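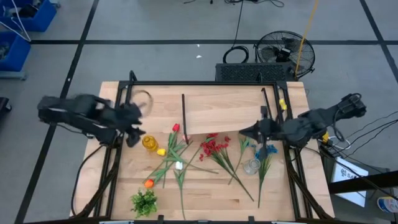 By El Idrissi
Blogger and slow arranger of flowers at Plarnedside

Wednesday, November 6, 2019

I do love the moment when all the flowers are out on the table and none of them has a home yet. Mine are artificial, I'll say that straight away, and in November I'm not a bit sorry about it – the garden is mostly brown sticks by now and I want some colour to look at over breakfast.

The tulips are my favourites. There's a red one with lovely long green leaves, a white one, an orange one, and a little yellow bud that I always lay next to the small yellow glass vase, although I keep meaning to try it with something darker. The blue stem is the one I dither over. It looks very fine beside the clear glass cup, but the cup is rather light and I do worry about a tall stem tipping it over (it happened at my sister's, all over the butter).

I like to begin with the spray of small red blooms and let the tulips lean on it, then stand back, put the kettle on and change my mind. I allow myself 30 minutes for the whole business and have never once kept to it. The little bunch of greenery can wait in its corner until last, and if there's no room for it, it goes on the bathroom windowsill – it seems quite happy there.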